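Home | Reviews | Software | Forum | Log in

Plistent 2, grasp planner, reviewed

Plistent promises to turn a depth map into a sensible grasp in 45 milliseconds. On my setup it took more than 1,000, until I found the setting called "thorough," which is on by default and isn't.

Once tamed, it's good. The planner handles thin edges better than Jokari does, and I gave it the meanest one I own, a black laptop on a pale table. 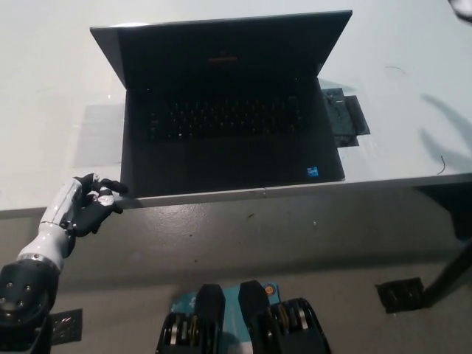

Dark, flat things are where depth data goes to die, so I let it plan 15 approaches to the front left corner and kept the log. The log ran to 2,088 lines, mostly warnings about other warnings. I'd still buy it - just get a friend to read you the manual.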